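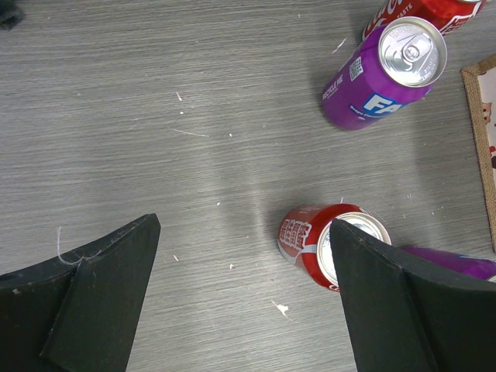 Gray wood-grain tabletop, Varkeck workshop.

Progress Report to the Fiadzo Fund: Refillable Office Pen Program
Submitted by Kwadwo Annan, Program Manager, Villier

The second phase of the program remains on schedule. Villier has assembled 2000 refillable ballpoint pens under the current grant, and 900 of these have been delivered to county offices. The remainder are held in storage pending receipt of the blue refills, which our supplier, Brovum, now expects to ship in December.
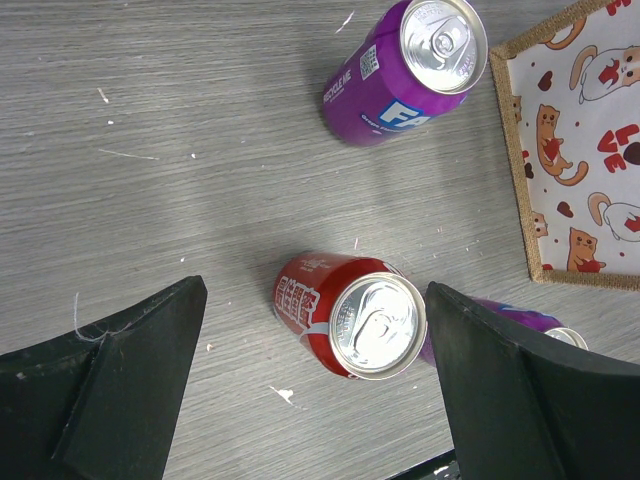 Delivery of black refills was completed without delay. Each office received a supply box, a reorder form and a one-page guide to changing the refill. Staff at 16 offices returned the first survey. The most frequent comment concerned the pocket clip, which some users found too stiff. A revised clip has been ordered and will be fitted to all pens still in storage.

Spending on barrels and springs was within budget. Spending on packaging exceeded the approved line by $369, owing to a change in carton size. We request permission to cover this amount from the unspent printing line.

During the next period we will distribute the stored pens, issue the second survey and begin collecting used refills. A draft collection procedure is attached as Appendix B for the Fund's review.
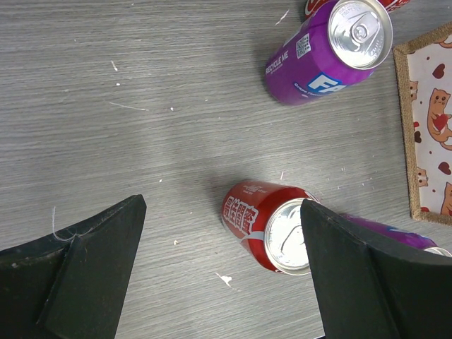

Beverage cans on the tabletop, Varkeck workshop.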